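**Progress note to the Pudilari fund — December**
Prepared by Nuria Paredes, Wurnitdale sorting site

You asked whether we are ready to order. We aren't, and I would sooner say so now than in the spring.

The plan you approved was for 2 hands and 2 arms, to clear cups and other light plastics into bins at the end of the line. Escobar's quote has gone up by 25 per cent since then, and the new price leaves out fitting, spare fingers and training. Teodoro Quintana has asked twice for a full price. He has had a brochure.

So far all the work has been done in simulation. Soledad Aguirre runs the cup-and-bin task and keeps the logs. Escobar's sales sheet claims 100 per cent success on "everyday containers", but doesn't say how many tries that covers or what counts as a success. 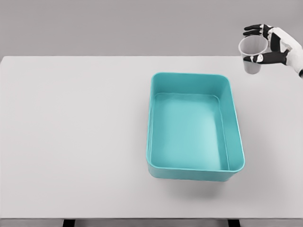

My main doubt is the gap between a clean model and our floor at Brerkport. Real cups arrive crushed, sticky and stacked inside each other. Unai Tejada thinks the hand will cope once it has been tuned. He may be right — but I won't sign for it on a hunch.

Spending to date is staff time only. The equipment money is untouched.

Before the next report we want:

- a written price that includes fitting and spares
- a trial at Brerkport with our own waste, paid for by Escobar
- a quote for a plain two-finger gripper, which Chanida Sitthichai is getting

If the trial is refused, I will ask you to move the money to the gripper or hold it over.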